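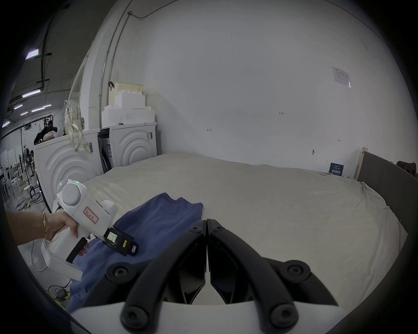 Reviewer two wanted to know why we bothered with the bed at all, a table being flatter and everybody in the folding literature using one. Fair question. Short answer: people fold on beds. In the Briltthorpe household diary, 141 homes, the bed was the most common place for sorting and folding clean clothes, ahead of the couch and well ahead of any table. So section 4 stays, and we have made it longer.

4. Folding on the bed

4.1 Surface

A bed is soft, wide and low. Soft matters most. Press down on a shirt to flatten it and the sheet goes down with it, so part of the wrinkle stays where it was. Wide is good for laying things out, bad for reach – the far side is no use unless you walk round. Low means bending, and several homes in the diary complained about backs before they complained about anything else.

We kept the bedding simple. One sheet, smooth, off-white, no blanket and no pillows in the folding area. Figure 1 gives the starting state for a single garment: a slate-blue top, most likely a T-shirt, bunched up on the sheet with one corner raised. Plain sheet against a colored garment makes the outline easy to find. White on white is a different problem and we leave it to section 6.

Figure 1. Crumpled blue garment on the bed, with two grippers, one held in the left hand just above the cloth.

4.2 Garments

Everyday stuff only. T-shirts, pillowcases, dish towels, a few long-sleeved tops. No socks (see the Jemlow set for socks) and no fitted sheets, which deserve there own paper. All items were washed and dried before first use and then reused through the week without ironing. Reuse softens the fold lines over time and we did not correct for this.

Each item was bunched by hand and dropped from knee height on to the sheet. No arranging afterwards. If it landed half off the bed it was dropped again.

4.3 What counts as folded

Three people, three ideas of folded. We settled on the Mahrous scale, slightly cut down. Score of 5: edges meet, sleeves inside, lies flat when let go. Score of 1: picked up and put down again, more or less a pile. Half points not allowed. Thirds and halves both accepted for T-shirts, as homes differ on this and neither is wrong. Time limit 60 seconds per item, stopped at the last touch.

4.4 Results on the bed

In total 1,646 folds were scored. Dish towels and pillowcases gave little trouble. T-shirts were the interesting ones. Most of the time went on finding the shoulders, not on folding as such; once both shoulders were held the rest went quickly. A raised corner helped when it was a hem and misled when it was a sleeve – the sleeve got pulled, the body twisted under it, and the whole thing had to be shaken out.

Shaking out was the single most useful move. It is missing from the written instructions in the Eltance guide, which go directly from pile to flat. We would put it first.

Smoothing by pressing did less than expected, for the reason in 4.1. Smoothing by pulling at two opposite edges worked better on the soft surface, and it left the sheet alone. When the sheet itself got rucked up the next fold was usually worse, so we now reset the sheet betwen items. The early folds were done without this step and are marked in the appendix.

4.5 Limits

One bed, one mattress firmness. Nothing heavier than a long-sleeved top. Stacking was not scored, though anyone who has built a pile of shirts on a mattress knows it leans. We take stacking up with the shelf trials in section 5.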